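Speaker notes: The shared drinks table
Talk for the Clitville workplace services meetup, November
Slot: 20 minutes plus questions. Slides are mostly pictures, so the words are in here.

Opening

Thank them for coming. Say where I work: the Ekham building, two floors, one shared table for drinks. Say that I look after the table and the cupboard behind it, and that this is a talk about cups and bottles and where they end up.

Ask for a show of hands. Who has a shared table at work? Who has moved another person's mug this week? Wait for the laugh, then go on.

The numbers

We kept a tally for 62 working days. Over that time we cleared 3,238 items off the table. Of those, 433 were cans and bottles that still had something in them. The rest were mugs, paper cups and empties. Don't read out the full breakdown, it's on the handout.

Point to make: the empties are easy. You pick them up and they go in the bin. The ones with drink left in them take the time, because you have to decide whether the owner is coming back.

Cans

Cans were the biggest group in the tally. With a bottle you can often tell how full it is by looking. With a can you have to pick it up. A red can on a table tells you what a person likes to drink and nothing else.

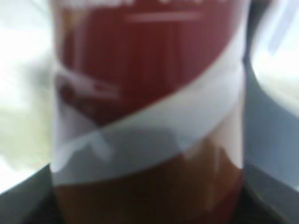

One reader of the handout draft wrote back that cans should be left alone until the end of the day, full stop, and that anyone who throws away a drink they didn't buy ought to replace it. Several people in Lestville told me the same when I gave a shorter version of this talk there. I have some sympathy. Our rule now is that cans stay until 4 p.m. and then they go.

If asked about replacing drinks: we don't. We tried it for a short time and it cost more than the cups did.

Mugs and cups

Main section, take it slowly.

A shared table fills from the back. People put a mug down near the wall, the next person puts one in front of it, and after a while you can't get at the first one without moving three others. Tall bottles make it worse. A big soda bottle at the back hides whatever is next to it.

Then there is stacking. Someone puts a paper cup inside a plastic cup and now there are two things that look like one. The paper one is trash and the plastic one needs washing. Whoever clears up has to pull them apart, often with coffee residue in the bottom.

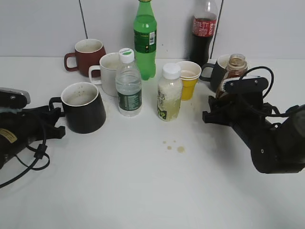
What we did about it was simple. We marked off the table with tape. Mugs go on the left, bottles on the right, and the middle is for pouring. We bought 400 paper sleeves with a space for a name and put them in a tray by the cupboard. Roughly half of them have been used. The tape got better results than the sleeves and was cheaper.

Mention the Pylypenko rack here. It is a wall rack for mugs, we have one on each floor, and it keeps the clean ones off the table altogether. I don't get anything for saying so. If there's time, explain that we hung the first one too high and had to move it.

Glass jars: some people drink from them or keep coffee in them. They count as mugs for our purposes. Lids go in the drawer.

Clearing the front

Last change, and the one I would tell people to start with. Keep the front of the table bare. Push everything to the far side, leave a wide strip along the near edge, and wipe that strip twice a day. People need somewhere to set down what they're carrying. When the strip fills up, that is the signal to clear the whole table.

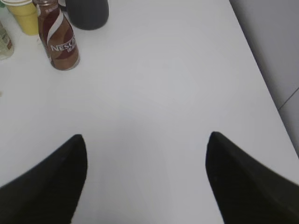
Slide 9. Clear space on the table, with bottled coffee toward the far side.

Pause on this slide and let people look.

Questions I expect

Dishwasher: yes, one per floor, run at noon and at 5 p.m.
Labels on personal mugs: allowed, not required.
Deposit bottles: they go in the blue crate under the table, and the money goes toward coffee.

Handouts are by the door. Bring the spare clicker.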